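Wireo Trailer Wiring Kit: Set-Up Guide
Section 4. Connecting the module to the car

Please read the whole section one time before you begin. The Wireo module is placed behind the trim panel of the trunk, on the left side of the car. For cars with the fuse box on the right side, use the longer cable from the Ferkirer extension set.

Caution: Disconnect the negative pole of the battery before you touch any connector. Wait until all the lights in the instrument panel are off.

1. Empty the trunk and take out the floor cover.
2. Loosen the clips of the trim panel with a plastic tool. Do not use a screwdriver, it leaves marks on the paint.
3. Find the plug of the left tail light. Press the lock and pull the plug straight back.
4. Put the Wireo connector between the plug and the light. You must hear a click on both sides.
5. Repeat steps 3 and 4 on the right side.

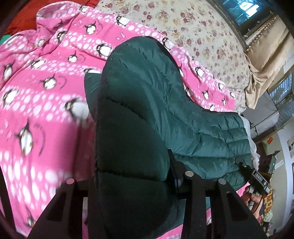
Can I leave the module connected when I do not tow a trailer?
The module can stay connected all the time. It goes to sleep after 14 minutes when no trailer is found and the car is locked.

6. Guide the red cable along the existing cable bundle to the fuse box. Fix it every 39 centimeters with the ties from the bag.
7. Clean the place for the module with a dry cloth, then press the module on the metal and hold it for 80 seconds.
8. Connect the ground cable to the original ground point of the body. Tighten the nut by hand first and after that with a wrench.

Note: A ground point with paint on it gives a weak contact, and the trailer lights will blink or become dim. Remove the paint only under the ring of the cable.

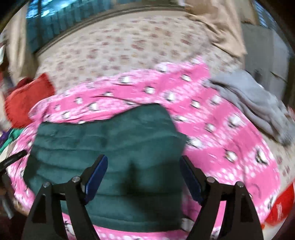

Text: Bodnár technical writing, for Wireo
Revised Mon 7 November

9. Connect the battery again and turn on the ignition. The green lamp on the module must blink and then stay on.
10. Connect the trailer and test the turn signals, the brake lights and the fog light one after another.

If the lamp is red, turn off the ignition and check the connectors from step 4. When it is still red, the car may need coding at a dealer. Owners with the Stikanden tow bar should continue with Section 5 before they put the trim panel back.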